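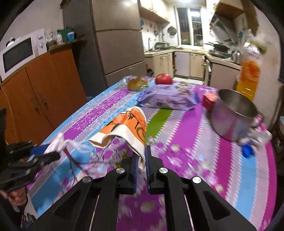
Vasiliki Raptis, Training Lead, Hovthorpe kitchen floor

Search this guide Go

Section 4: Clearing the table with the hand grippers

This is my favorite part of the guide to teach! Everything you do with your two grippers in this section becomes something a robot can learn from, and it's ordinary work – picking up a snack bag, moving a cloth, getting the table ready for the next round.

Before you start

1. Take one gripper in each hand and squeeze each a few times. The fingers should close evenly along the ridged pads.
2. Wipe the pads if they feel greasy. Bread wrap and snack packages leave more behind than you'd think.
3. Look over the table and decide on an order. Soft things first works well for most people.

Picking up

4. Paper bags: bring the fingers in on either side and pinch the bag between the pads. A crumpled bag is easier to hold than a flat one, so don't smooth it out.
5. Cloths: clamp a fold and lift slowly. If a cord or string is attached, let it trail, and keep it clear of your other gripper.
6. Wrapped bread and fruit: close only until the item stops slipping. An apple needs a wider opening than you expect.
7. Steel pots: take hold at the rim. Set a tilted pot upright before you try to carry it.
8. Bottles: grip below the middle and keep them vertical all the way.

CAUTION: Never use the grippers at the stove or on anything that has just come off it. The pads are not made for heat.

NOTE: Dropped something? Leave it, finish the move you're on, then pick it up as a new task. We keep those runs too, and they're really useful.

What has changed in your shift

Clearing used to be the job everyone traded away. Now it is paid as skilled time, in blocks of 16 minutes with a seated break between them, and the Okano line handles the repeat moves you've already shown it. Paraschiva Nedelcu went from the evening cleanup to reviewing runs, and she has checked 819 of them since November. If your wrists ache, stop and tell your shift lead – the block still counts as worked.

9. At the end of a block, lay both grippers on the rack with the fingers open.
10. Write down any item that gave you trouble, with a few words on how you held it.

Related sections
Section 3: Fitting and cleaning the pads
Section 5: Cabinets and drawers
Reviewing runs at Idton

Contact the training desk | © Hovthorpe | Back to top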